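Chamber opera comes to the Truko this December

I finally have the dates, so I can stop dropping hints! The Grukura singers are bringing their new chamber opera, Urnura, to the little hall at the Truko for four nights in December. Tickets went on sale 29/11/2019 and the hall only holds 181 people, so please don't wait the way I did for the spring recital (I ended up listening from the hallway).

Bohumila Lukáč sings the lead, a ferry keeper's widow who won't leave her house on the river. I heard her run through the second act aria last week and I'm still humming it in the car.

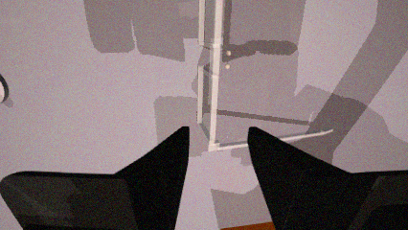 Oldřich Kováčik takes the brother, a big growly bass part, and Rozália Hubáček and Miroslava Hubáček share the role of the daughter, two nights each. Jarmo Kiiskinen conducts 14 players, mostly strings, plus a clarinet that gets all the best tunes if you ask me.

It's sung in Slovak with English titles over the stage. The whole thing runs just under two hours with one intermission, and the coffee bar downstairs will be open before and after. I'd go for the second night myself, as there's a talk with Jarmo at the end and he tells great stories about rehearsals.
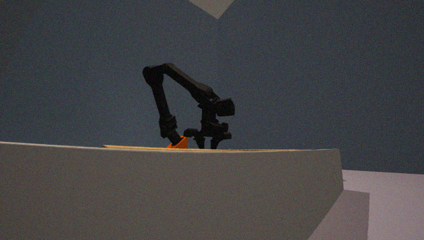 Tickets and getting there

Seats are $29, all one price, from the Truko box office or at Hrnčiar Books on the corner. Doors open at seven. Parking behind the hall fills up fast, so come early or take the bus!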